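3.2 Workcell Layout and Upkeep

The cell, named Stolana in our internal records, consists of two arms mounted on plates at the back of a shared table. Each arm carries a gripper with black fingers and a small camera near the wrist. A fixed camera covers the whole work surface. The surface is divided into cells by strips of blue painter's tape, which the operator uses to place objects at the start of an episode. The tape is also the only reference used in the daily camera check, so its condition matters more than its appearance suggests.

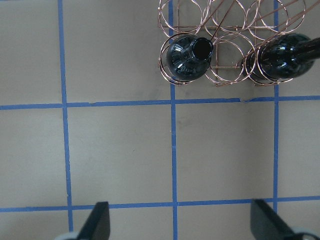

Grid lines were laid by hand against a steel rule and then surveyed once with a touch probe held in the gripper. The surveyed intersections are stored in the cell's configuration file. We did not try to make the lines exactly straight or parallel. The check compares each observed intersection with its stored position, and a crooked line is harmless so long as it does not move. A strip that lifts or tears is a different case, because the corner detector then reports an edge that shifts as the tape is rubbed. Intersections beside a known tear are masked until the strip is replaced.

The check runs at 7 a.m. and again after any collision stop. Both arms go to a fixed home pose with fingers open, and the wrist cameras record 16 images each. If the median corner error exceeds 6 pixels, the camera bracket is retightened and the check repeated. A second failure calls for full hand-eye calibration, a procedure of 56 poses per arm.

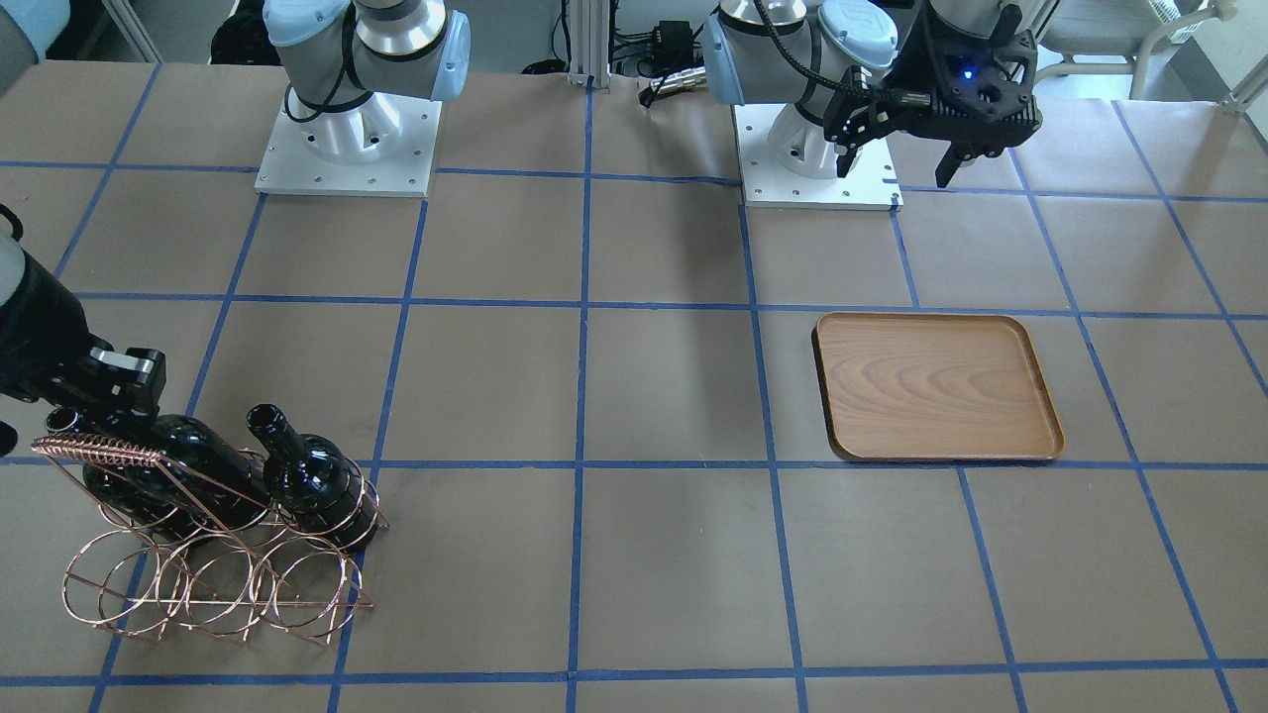
Cables were the main source of unplanned stops in the first month. Each arm has a slack loop at the base joint, and the length of that loop was set by driving the joint to both limits while a second person watched for tension. Loops that were too long came to rest on the mounting plate and were pinched on the return stroke. The final length was marked on the cable jacket so that it can be restored after an arm is removed.

The two test objects place different demands on the cell. The wire wine rack, used with dark glass bottles, gives poor depth returns, and its position is therefore set from the tape in the color image. Glare on the glass was reduced by lowering the exposure of the wrist cameras, and the grid remained detectable at the lower setting.
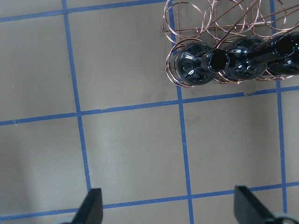 3.3 Finger Inspection and Replacement

Fingers are inspected at the end of each shift. The operator opens the gripper fully, wipes both contact faces with a lint-free cloth, and closes it on a gauge block. A visible gap at either tip means that the pair is replaced. Fingers are always changed in pairs, and the open width is measured again before the arm is returned to service. 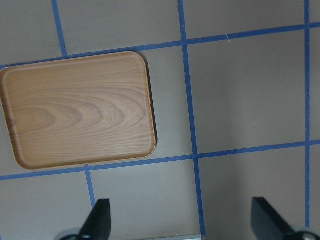 Contact with the tray rim was the harder case for finger wear. A low approach brings the tips close to the table, and small errors in table height translate directly into scraping. We added a height offset per grid cell, taken from the same probe survey, and limited downward force during the last part of the approach. Over 1,004 logged episodes, the inspection record shows no finger pair replaced before its scheduled date once the offsets were in use. Tape wear continued as before, and strips in the front rows are now renewed every April and whenever the mask covers more than one intersection.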